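Notebook, bench kitchen, November

Picked this up again after lunch. Mamta had already cleared the big table and wiped it, so I laid out the paper and got the small oven down off the shelf. Vasilis wants the reheating notes finished before the new trays arrive, and the page I wrote last time is missing half the settings, so I am starting the pastry section over and will cross out the old one.

What we are trying to settle: how to reheat day-old pastry in the little oven so the outside comes back without the middle going dry. The Desia people serve from a counter with no proper kitchen behind it. They have the one small oven, a socket and a shelf. Whatever we write has to work with that.

Setup

Kraft paper over the table, one sheet off the wide roll. It keeps the crumbs together and I can write on it in pencil next to the oven while I work, then copy it in here. The paper has a curl along the edges from being on the roll. Taping it down tears it when you lift it, so I leave it loose. Keep the sheet well clear of the oven when the oven is on. For the hot runs I move the oven to the steel bench by the window and only bring it back to the paper after it has cooled. Yogesh asked about this, so it is written down now.

Oven on a slant to the long side of the table. Square to the edge, the open door ends up right where you want to put your arm. On a slant you can come in from the side. The door drops all the way down, so leave room in front of it for the full length of the door and a bit over.

Trays: the crimped foil ones from Saha. Light, cheap, and they bend if you pick them up by one side with something heavy in them. With a pastry they are fine. I tried going without a tray first, pastry straight on the rack, and the butter went through to the bottom and smoked. Tray every time from here on.

Loading

Rack goes in before the tray. I know that sounds obvious, but twice this month somebody has put the tray on the rack outside the oven and tried to slide the two in together, and the tray walks off the back.

Set the tray down in the middle of the rack. If it is too far forward the rim catches the door when it closes and you get a dent in the foil and a door that looks shut and isn't. If it is too far back it touches the rear wall and that end of the pastry browns first.
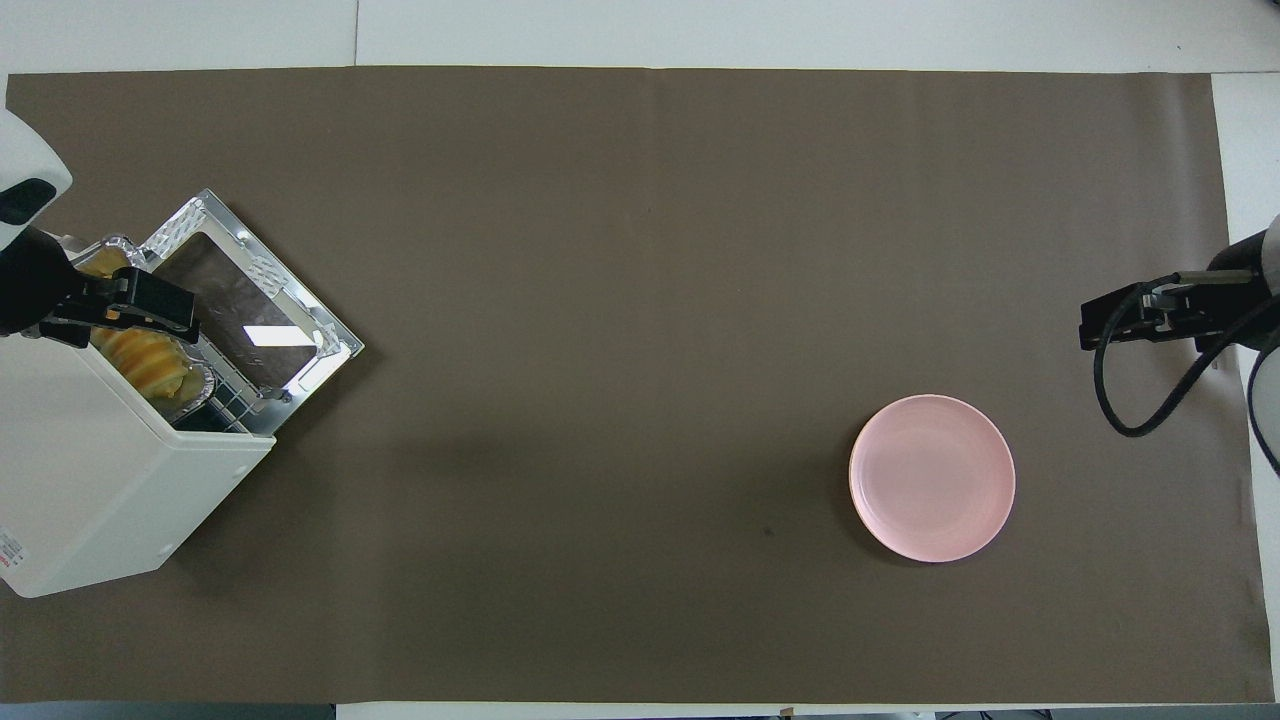
Door down flat, pastry in its foil tray on the rack.

Temperatures

First batch at 200 on the dial. Too hot for something that has already been baked. The ridges went dark while the center was still cool to the finger. Nisha ate one anyway and said the outside was good.

Second batch at 160 for longer. Center warm, outside soft, no flake at all. It was like bread that had been in a bag.

Third batch: put the oven up to 200 empty, let it sit there, then turned it down as the tray went in. Better. The probe on the rack read 179 C at the point I closed the door, which is where I would like to start every time if the dial can be trusted to get us there. I don't think it can. The marks are far apart and the knob has some play in it. Abhishek has the spare probe and will check our dial against his one evening this week.

Timing at that setting: 4 minutes and it was pale but warm through. I gave the next one 6 and liked it more. After that the points start to catch. I would write 5 in the instructions and tell people to look through the glass from 4 onward.

Loose foil cover over the top for the first half: tried once, did not help, traps the steam. Dropping that idea.

Resting

Left one on the tray and one on a cold rack for the same time. The one on the tray went soft underneath. The one on the rack stayed crisp. So out of the tray as soon as it can be handled. Use the wide tongs from the Prellov drawer and not the narrow ones, which pinch through the layers.

Cleaning up

Crumbs collect in two places, under the rack and in the hinge of the door. The ones in the hinge are the problem. When there are enough of them the door does not lie flat when open and it does not close tight either. Soft brush, oven cold and unplugged, door down. Mamta uses an old pastry brush with the bristles cut short and it is better than the one we bought.

Glass: damp cloth with a drop of dish soap, then a dry one. Do not use the scouring pad on the metal around it.

Trays can be used again if they have not gone brown in the corners. I have a stack of used ones on the left end of the shelf. Please do not mix them with the new ones. The sleeve of 40 was opened before I got to it and I can no longer tell which ones have been heated.

Paper: fold it inward from the edges, crumbs and all, and it goes in the bin. Copy your pencil notes first. I lost one set that way.

Open points

Plain rolls next, same settings, to see if 5 minutes holds. I expect they will need longer since they are thicker in the middle.

Two pastries at once. The tray takes two if they are small, but they touch, and the sides that touch stay soft. Could try two smaller trays side by side if Saha has a size that fits the rack.

Makard sent a sample of a frozen pastry that is meant to go in from cold. Not looked at yet. It is in the bottom drawer of the freezer with my initials on it, please leave it there.

Vasilis to decide whether the instructions give the temperature in C or just a mark on the dial. I would put a dot of paint on the dial and be done with it.

Stopped at 4:40. Oven unplugged, door left down to air.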